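Search products Search Go Clear

Wastel black sorting tray

The Wastel is a plain black tray for a bench or worktop. It has a raised rim on all four sides and a flat floor set down inside it, so screws, clips and short lengths of cable stay where you put them. Two sizes are kept in stock, and both are rectangular.

Small: order code 43
Large: order code 81

The small tray takes one job's worth of parts. The large one is better for laying out a whole kit before you start, or for keeping finished pieces apart from the ones still to do. Most workshops order both and leave them out on the same table.

The floor has no dividers. We did sell a divided version under the Bindevus name, but it was dropped in February and there are no plans to bring it back. If you need compartments, the Akine insert cups fit the large tray only.

Cleaning is with a damp cloth and a little washing-up liquid. Do not use solvent - it dulls the surface and can leave a sticky patch that picks up dust. Trays can be stacked for storage when empty.

Setting out a bench

Put the trays on the main tabletop within easy reach, with the rim a hand's width in from the edge. Keep cables and screens on a separate surface if there is one. A slatted or pegboard panel beside the table does well for this, as leads can be coiled on it and the table stays free for parts.

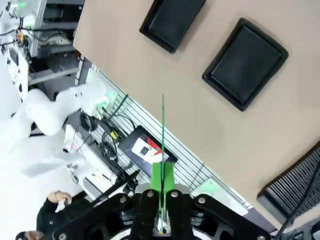
On a pale tabletop the black trays are easy to find at a glance, but small dark parts can be hard to pick out against the floor. A sheet of white paper cut to size and laid in the bottom helps with this. Ametepe liners do the same job and are sold in packs of 2, order code 715.

Trays are sold singly and lids are not available. For larger orders, write to Mansa Tetteh in sales. Questions about returns go to Naledi Ntuli.

Page last changed 7 May 2021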